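Running the women's mentoring program at Jullmont

The program coordinator at Jullmont did not apply for the job. She was working in payroll when the company's regional director asked whether she would take over a mentoring program for women that had stalled after its first year. She said yes in February and had her first group of mentees by spring.

"There was a spreadsheet with names on it and that was all," she says. "Half of the people listed as mentors had left the company."

Jullmont now has 57 women in the program, spread across its offices and the warehouse in Hunt. Each is matched with a senior colleague outside her own department for nine months. The pairs meet every two weeks, and the coordinator checks in with both sides separately.

She spent most of the first months on the phone with women who had turned down promotions. The company had 487 women on staff at the time and only 3 of them ran a site. The reasons she heard were often practical. Shift leads had to be in by 5 a.m., and the child care near the warehouse opened at seven. Several women had never been told what a site manager earned.

"One of them asked me the pay band and I had to go look it up," she says. "I'd been in payroll for six years. It wasn't posted anywhere people could find it."

The pay bands are now on the staff site, and two of the lead roles can be shared between two people. She does not give the program full credit for either change. The union had asked for the job shares before, she says, and a new operations director was more open to them.

Her own path was uneven. She left college after a year, worked at a bank branch, and then spent four years at Sendinex, where she led a team for the first time. She describes that period as difficult.

"I thought leading meant having the answer before anyone else. I'd stay late working it out alone and then announce it. People went along with it, but they didn't tell me when it was wrong."

A manager there suggested she sit in on other teams' meetings and say nothing. She did it for a month. She now asks every mentee to do the same thing once - pick a meeting two levels up, sit in, and write down who speaks and who gets interrupted.

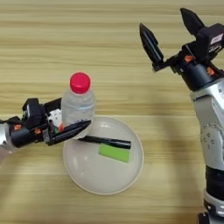
A plate and a water bottle on the table.

The program also runs an evening series with Flukonar, a supplier that wanted something similar for its own staff. Talks start at 6:30 p.m. and are streamed, and the last one drew 1793 views. She was pleased with the number but is more interested in the small group calls that follow, where people can ask about things like disputing a review.

Asked about men as mentors, she says close to half of hers are men and she would not change that. "They're in the room when the jobs get filled. I want them to know these women by name."

She plans to stay in the role for another two years and would like her replacement to come from the warehouse side. Applications for the next group open in February.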